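3.2 Laying out the plots, and what people said about them

I should explain how I came to be asking gardeners in Grullby about fences. The larger project was on water use in shared gardens, and I had a stack of 319 survey forms that were meant to tell me who watered what and when. What people wrote in the margins was mostly about their neighbours' pumpkins. So I went back to the forms, read the margins properly this time, and ended up with a section on boundaries that I hadn't planned to write.

The two gardens are quite different places. Prellenness was pegged out in one go, with straight paths and plots of matching size. Resgate grew in bits over the years, and its paths wander wherever the wheelbarrows wanted to go. I expected more quarrels at Resgate, where half the edges are a matter of opinion. The forms point the other way, and I've spent a fair while wondering why.

For the group sessions I wanted something low to the ground, so to speak, where people could talk about a layout without pointing at anyone's real plot. Tape on a table did the job nicely (Figure 3).
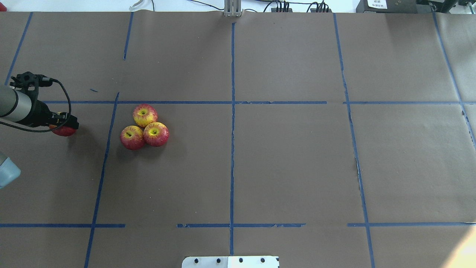 Figure 3. Grid of blue painter's tape on brown kraft paper. Gaps remain in some of the lines.

I asked each group where they'd put a shared path, and then where they'd be annoyed to find one. The second question got far better answers! Prellenness gardeners tended to treat a line as the end of the discussion - your side, my side, keep your mint to yourself. Resgate gardeners talked about edges as places where things happened: herbs anyone could pick, a spot to leave spare seedlings, a bench if somebody ever got around to fixing it. 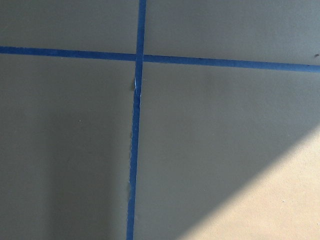

There's a colour to the language here that I've tried to keep in the coding. Words like "mine" and "ours" were easy enough to sort, but "the strip" gave me real trouble. At Resgate it meant the bit between two plots that both neighbours weeded, and at Prellenness it meant the bit that neither did. I coded the two uses separately in the end, after getting it wrong on the first pass and having to redo nearly 2000 lines of transcript (my own fault, and a long June).
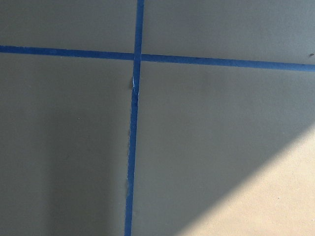 Two strips of blue tape crossing on a painted surface.

None of this tells us that fuzzy edges make for friendlier gardens. The people at Resgate had mostly known each other longer, and their waiting list moves slowly, so it could just be that old neighbours forgive more. I'd want to see a new garden laid out loosely from the start before I said anything stronger. I did check whether plot size made a difference to the complaints, and I couldn't find a pattern worth reporting in either garden. The watering results, which are what I was supposed to be writing up, follow in 3.3.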